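Bench Technician, Desktop Teardown (2 openings)

Trarka takes apart used desktop workstations and sorts the parts for resale. The technician opens tower cases, removes processors, memory, graphics cards and power supplies, and records the details on each rating label. Shift target: 28 towers.

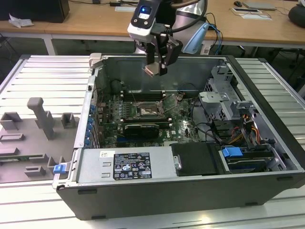 Applicants need one year of hardware repair work and must be able to release a CPU socket lever without damaging the pins. Lifting is required. Static control training is given on site.

Send a resume to Jong-dae Yoo, Winine building, by 18 Oct 2019. Work samples are optional.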